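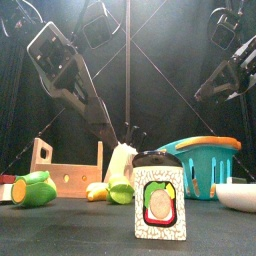
I moved to Brumstead in November with two suitcases and a firm belief that I could live without a car. The village has 300 people, one pub and a bus to Muretgate that comes when it feels like it. My old flat was above a chip shop on a main road, so the quiet got to me first – I lay awake listening for lorries! Everyone back in town had assumed I'd spend my evenings online looking at the future, all grey metal arms with their bolts showing and black fingers bunched above a little white toy. I mostly spent them trying to light the stove.

The walking, though, I love. It's two miles to the shop at Ornemer along the old drove road, and I must have done it 40 times by now (in the wrong boots for the first dozen, and my heels still haven't forgiven me). You pass the chapel, then a field of very nosy sheep, then a long stretch of nothing much where I do all my best thinking.

Money is tighter than I'd planned. I'd put by £4,000 for the move and the oil tank swallowed a frightening chunk of it before Christmas. But I know the woman at the post office now, and she saves me the crossword, and last week I finally got the stove going on one match. I've ordered another load of logs for February.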